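Drista Scoreboard Controller: Set-Up Guide
Section 4 – Preparing the Controller for a Rugby League Match

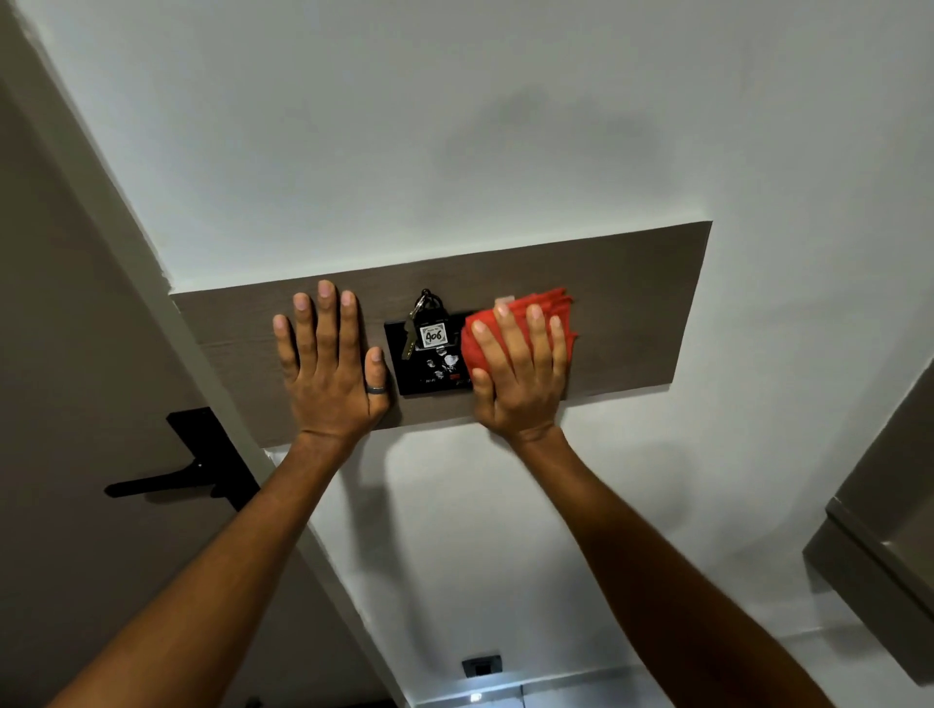 Wall panel and folded red cloth.

This section covers pairing the controller with the scoreboard, entering the match format, loading team lists and running the clock. It assumes that the Atico display board has been mounted and wired by an electrician as described in Section 2, and that the controller has a full charge.

Allow 24 minutes for a first set-up. Later matches take much less time because the format and team lists are saved.

4.1 Before you start

You will need:
The Drista controller and its charging cable
The Atico display board, switched on at the wall
A tablet with the Getik team list app (optional)
The four-digit board code from the label inside the board's service door

CAUTION: Do not open the service door while the board is powered. Switch the board off at the isolator, read the code, close and latch the door, then switch the board back on.

4.2 Pairing the controller with the board

1. Stand where you plan to sit during the match, with a clear view of the board. The controller works at distances of up to 300 feet in the open. Walls, metal fencing and parked vehicles shorten this.
2. Hold the POWER key until the Drista logo appears.
3. Press MENU, then choose Boards, then Add New.
4. Enter the board code and press OK. The board shows four dashes while it searches.
5. Wait for PAIRED to appear on the controller. The board then changes to 00 – 00.
6. Give the board a name. If your ground has more than one field, use the field name. Sampaio Park, for instance, uses "Sampaio Main" and "Sampaio East".

Note: A controller can remember several boards but can only drive one at a time. To change boards, go to MENU, Boards, and choose from the list. The clock must be stopped first.

If the board does not pair, check that no other controller is connected to it. A second controller on the same code is refused without a message on the board itself.

4.3 Choosing the match format

The controller is shipped with the clock set to count up in two halves of 40 minutes. This suits most adult games. For junior grades, change it as follows.

1. Press MENU, then Format.
2. Choose Periods and select two halves or four quarters.
3. Choose Length and enter the minutes for each period. Your competition's rules will give this figure.
4. Choose Direction and select Up or Down. Most referees like a clock that counts up, but ask.
5. Choose Break and enter the length of the interval. Enter zero if you do not want the board to show a break clock.
6. Press SAVE and pick a slot. There are 7 slots. Slot 1 loads by itself at power-on.

CAUTION: Changing the format clears the current score. Do not open the Format menu during a match. If you open it by accident, press BACK, not SAVE.

4.4 Scoring keys

The scoring keys are arranged in two columns, home on the left and away on the right. Default values are:

TRY adds 4
CONV adds 2
PEN adds 2
FG adds 1
MINUS takes 1 off

Competitions that award two points for a long-range field goal should press CONV or PEN for these. If you keep match statistics, use PEN and correct the event type afterward in Getik, where it can be changed without affecting the score.

Each press takes effect after a one-second delay. Pressing the same key again inside that second cancels it. If an operator presses twice because nothing seemed to happen, the score will stay where it was. Press once and watch the board.

4.5 Loading team lists (optional)

Team lists are only needed if your board has the name strip along the bottom. Boards without the strip ignore this step.

1. In Getik, open the match and enter each side's jersey numbers and last names.
2. Check the numbers against the sheet handed in by each team. Late changes are common, and players do not always wear the number they were named in.
3. Tap Send to Controller. Keep the tablet within a few feet of the controller.
4. On the controller, press OK when asked to accept the list.
5. Press TEAM, then HOME or AWAY, to scroll through the names and check them.

The strip holds up to 12 letters for each name. Longer names are shortened from the right. To choose your own short form, edit the Display Name field in Getik and send the list again.

To show a try scorer, press TRY, then enter the jersey number within ten seconds. If you enter nothing, the score changes and the strip stays blank.

4.6 Running the clock

1. Press CLOCK to start on the referee's whistle.
2. Press CLOCK again when the referee signals time off. The digits flash while time is stopped.
3. At the end of the half, the siren sounds if one is fitted. The clock holds at full time for that period.
4. Press NEXT to start the break clock.
5. Press NEXT again before the second half. The clock does not start until you press CLOCK.

To correct the clock, stop it, hold CLOCK for three seconds, and use the arrow keys. Tell the referee before you do this. The referee's watch is the official time in most competitions, and the board should be brought into line with it.

Sin bin: Press BIN, then HOME or AWAY, then the jersey number. A ten-minute timer appears and runs only while the match clock runs. Two timers for each side can be shown. A third is held in memory and appears when one of the others ends.

4.7 Messages

E12: Board lost. Move closer or raise the controller. The board keeps counting by itself and catches up when the link returns.
E31: List not accepted. Two players have the same number. Correct the list in Getik and send it again.
E77: Battery low. Nearly one hour of use remains. Connect the charging cable; the controller can be used while charging.

If E12 appears more than twice in a half, write down where you were sitting and the time, and try another position at the next match.

4.8 After the match

1. Press MENU, Match, then Close. The final score stays on the board until it is switched off.
2. Switch the board off at the isolator. Do not leave it on overnight.
3. Wipe the controller keys with a dry cloth and return it to its case.
4. Leave the controller charging if there is another match the next day.

For controllers supplied as a league package, changes to saved formats are made by Joaquim Meireles at the service desk. Send the controller's serial number and the slot you want changed. Section 5 covers the siren and the external speaker.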